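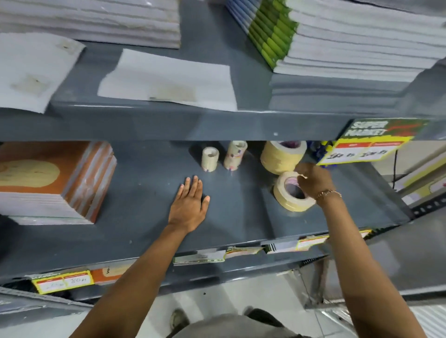
Photo credit: Zallbridge / Preleo shelf recordings

Zallbridge opens its shop shelf recordings, and asks buyers to lower their hopes

06/02/2019

FOR IMMEDIATE RELEASE

Zallbridge today makes available the first part of Preleo, a collection of recordings of people handling goods on shop shelves, made for teaching robot control software by example. The release holds 700 hours of video, taken from head height while people picked up, turned, moved and put back ordinary stock.

We do not think it will teach a robot to run a shop. We have been asked whether it will often enough that it seems best to put the answer near the top.

Preleo was paid for by Zallbridge and by Skornska, which builds arms and grippers for warehouses and would like to sell them to retailers. The idea behind the work is a common one at present. A robot is hard to program for shelves by hand, as the goods are all different and never quite where they were left. So you record people doing the job, in large amounts, and let a learning system find the pattern. Several companies have said in the past year that this is mostly a question of volume. Zallbridge has now gathered a fair volume and is less sure than it was.

"I came into this project thinking we needed more hours," said Loretta Okafor, who leads data collection at Zallbridge. "I would now swap a good part of the hours we have for better notes on the rest. People selling this sort of data like a big number on the front page. We have put one in our first paragraph too, so I can't be too grand about it."

What was recorded

All of the recordings come from working shops, with their usual stock in its usual state. A typical stationery clip has a roll of masking tape gripped in the right hand while the left lies flat on the shelf with its fingers spread. More tape stands or lies further back, under the lip of the shelf above, and notebooks are stacked to the left. Price stickers and barcode tags run along the shelf front. A person sorts all that out at a glance. For a learning system each part of it is a question, and the flat left hand is one of the harder ones.

Is that hand steadying the body, keeping a place, or just resting? The person labelling the clip can't always tell, and the system has even less to go on. It may learn that picking up tape calls for a second arm laid on the shelf. Skornska's first trial model learned something close to that. It was trained on an early part of the collection and in testing it put its left gripper down on the shelf before nearly every pick, including picks where the left gripper was then in the way of the right.

"It copied what it was shown," said Chang-ho Koo, an engineer at Skornska. "We had shown it a lot of leaning. I don't count that as a failure of the model. I do count it as a reason to be careful when somebody tells you their model has understood a task."

Results so far

Skornska tested the model on a bench shelf with goods of the kinds found in the recordings. Over 1000 attempts to pick up a named item and place it on a tray, it managed 62 per cent. That figure has already been passed around in a shorter form, so the conditions should go with it.

The shelf was at one height. The lighting did not change. Nothing hung down in front of the goods, where real shops hang price signs, and no item was pushed right to the back. The goods had been set out by an engineer who knew what the arm could reach. An attempt counted as a success if the item ended up on the tray, even if something else had been knocked over on the way. When a second tester marked the same attempts and counted knocked items as failures, the result was lower. The full marking sheets are included in the release for anyone who wants to work out their own version of the score.

Tape did poorly. A roll lying tilted, with one side raised, asks for a different grip from a roll standing on its edge, and the model tended to use the same one for both. Notebooks in a stack did worse still. The arm could get hold of the top one but often brought its neighbour along, which any shop assistant would notice and the arm did not.

There has been no test in an open shop. None is planned before October, and Zallbridge has asked Skornska not to hold one with customers present until knocked and dropped goods are counted in the score.

What the collection does not contain

Video taken from the head shows where the hands went. It does not show how hard they squeezed. A person holding a roll of tape and a person crushing a paper bag can look much the same from above, and there are no force readings anywhere in Preleo. The first plan had thin sensor gloves in it. They were dropped after a trial in which people wearing them handled goods more slowly and more stiffly, and two kinds of unnatural data seemed no better than one kind with a gap in it.

Hands also block the view of what they are holding. In many clips the moment of contact, the part a robot most needs, is hidden behind the person's own fingers. Labels for those moments were filled in by judgement. They carry a mark saying so, and we would advise leaving them out of any test set.

The range of people is narrow. The release was recorded with 20 wearers, all adults, all without any difficulty in using either hand. Some shelves sit comfortably at waist level for one person and at chest level for another, and the reach looks quite different as a result. Twenty people cannot cover that. It would be wrong to describe the collection as showing how people in general pick things up, and the licence asks users not to.

Then there is the matter of mistakes. Wearers were asked to work as they normally would, but anybody with a camera on their head takes a bit more care. Fumbles are rarer in the recordings than we would expect on an ordinary shift. A system that has seldom seen something slip has had little chance to learn what to do when it does. Kyung-hwa Pyo, who checked labels on the project, raised this early on and a small set of clips was added in which goods were placed awkwardly on purpose. She is not convinced by it.

"You can see them expecting it," she said. "They reach for the awkward one slowly. I labelled them as recovery clips because that was the name on the list, but I would have picked another name."

Pay and consent

Wearers were paid by the hour, at the same rate whether or not a clip was kept. Payment per finished task was tried for a short while and stopped. It produced fast, clean-looking clips in which people chose the easiest item within reach, time after time. Those clips have been left out of the release.

Each wearer signed a form that says in plain terms what the recordings are for: teaching machines to do work that people in shops now do. An earlier form spoke of "improving retail technology". In-ho Sung, who dealt with the shops and the wearers, asked for it to be rewritten.

"A shop assistant knows what it means if you tell her straight," he said. "Some said no after reading the new form. That is what a form is for."

Faces caught on camera have been blurred. Jewellery, sleeves and shoes have not, and a person who knows a wearer well might recognise them from these. Wearers were told this before they agreed, and any of them can ask for their clips to be withdrawn from later versions. Copies already downloaded cannot be called back, and the form says that as well.

Outside review

Ursu, a small testing firm, was asked to read the documentation and try to break the claims in it. Its reviewer, Hyun-seo Wi, had access to the raw recordings and to Skornska's test logs. Ursu was paid a fixed fee by Zallbridge, which readers may wish to bear in mind.

The review found that the labels were mostly sound for which item was touched and by which hand, and much weaker for why. It advised removing a set of labels called "intent" altogether. Zallbridge has kept them, in a separate folder, after some argument.

"I still think they should go," Wi said. "They are guesses written down neatly. If a folder is there, people will train on it, whatever the notes say. Apart from that the collection is decent – limited, but the limits are mostly where they say they are."

Availability

The first part of Preleo can be requested from Zallbridge by universities, public bodies and companies. Research use is free of charge. Commercial users pay a licence fee, part of which goes towards recording with a wider group of wearers. The download includes the video, the labels, the marking sheets from the bench test, both versions of the consent form and the Ursu review in full.

Users who publish a success rate based on Preleo are asked to publish the test conditions alongside it. The licence cannot force them to. Zallbridge will keep a public list of those who have done so.

Requests for access and press questions should be sent to the Preleo desk at Zallbridge. Loretta Okafor and Chang-ho Koo are available for interview. Footage of the bench test can be supplied, failed attempts included, and we will not supply the successful ones separately.

ENDS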